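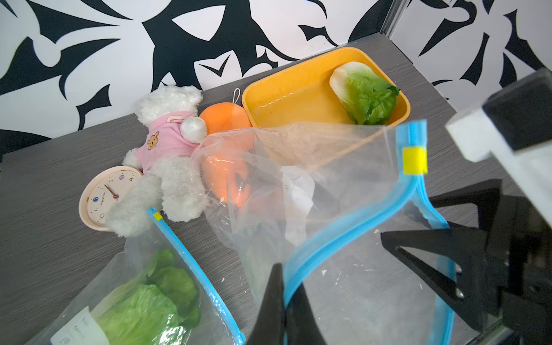 A robot gripper and a clear zipper bag, with a teddy bear, a clock and some cabbage close by.

Explore > How Work Works > Robots on the Job

The Packing Room Gets a New Pair of Fingers

By Irén Hegyi
2022-06-07

Have you ever tried to pick up a plastic bag with just two fingers? Try it with a sandwich bag! It bends, it slides, it folds over on itself. Your fingers can feel all of that and fix it without you even thinking. A robot has to learn every bit of it.

At the Lallgate warehouse, people pack boxes for families who order their groceries and their odds and ends together. One box might need lettuce, a wall clock and a teddy bear. In April the packers got a robot arm named Grotis to work next to them.

Grotis has a gripper, which is the robot word for a hand. It has two black fingers that open and close like a crab's claw. There is a small camera close to the gripper too, so Grotis gets a really good look at whatever it is reaching for.

Soft things are the hardest. A clock keeps its shape when you squeeze it. A bag doesn't! And a see-through bag is extra tricky, as the camera may spot a carrot-colored shape behind the plastic and have to work out which one is in front – the bag or the shape.

So what do the people do now?

Before Grotis came, a packer named Bermúdez lifted things from table to box all day long. In one shift he picked up around 4,000 items, and his shoulders were sore by dinner time. Now the robot does a lot of the lifting and he is a robot trainer. He sets out new mixes of things on the table, watches how Grotis grabs them, and shows it a better way when it gets stuck.

He had to take a class for that, and he says the first week was hard. Some packers liked the old job better. They could chat while they worked, and a robot is not much of a talker! The warehouse still has 20 people in the packing room, the same as before, but their days are different. They check for squashed leaves, fix mix-ups and answer questions from customers.

Try it yourself: put a sock over each hand so that you only have a thumb and one big "finger." Now open a zipper bag and put a carrot inside. How long did it take?

More from How Work Works
Who Drives the Ovard Night Train?
Inside a Bread Factory
Why Do Elevators Have Brakes?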